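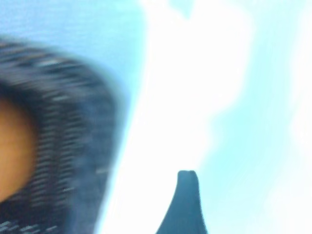
Eight minutes to the second run and the arm wouldn't home. Melahat had the laptop on her knees and the manual nowhere. Daltidell had finished, packed up, gone for chips. Through the wrist feed she got one dark finger and a lot of white glare, then Ros leaning in much too close, hood up, all grey and flecked and smeared sideways.

"Anything?"

"Your hood. Move."

"Am moving."

Not fast enough. Joint four twitched again. She typed the offset, got it wrong, typed it again. 1,018. Last night it had been 400 and last night it had worked, so why, why.

"Did you touch the base?"

Silence from under the hood.

"Ros."

"I tightened it. Bit."

A bit. Seventy practise runs since February, every lunch hour in the Kassab room with the heating off, and he'd tightened it a bit. She could of screamed. Spanner, where was the spanner, under the crisps, obviously. Quarter turn back. Less.

"Team Humitach to the table please."

"Two minutes!" Ros shouted.

"You have one."

Save. Reboot. The Ploniteck logo crawled across the screen, the way it always did when you needed it not to. Her hands smelled of salt and vinegar. She thought about her mum in the third row, Mrs Taşdemir in the good coat, filming the wrong table probably.

Joint one. Joint two. Three.

Ros had stopped breathing, or sounded like it.

Four. It shivered, went past, came back. Held.

"Pick it up," she said. "Your end. Don't touch the base."

"I'm not touching the base."

They carried it out like a sleeping dog, cable trailing, and someone opened the door for them.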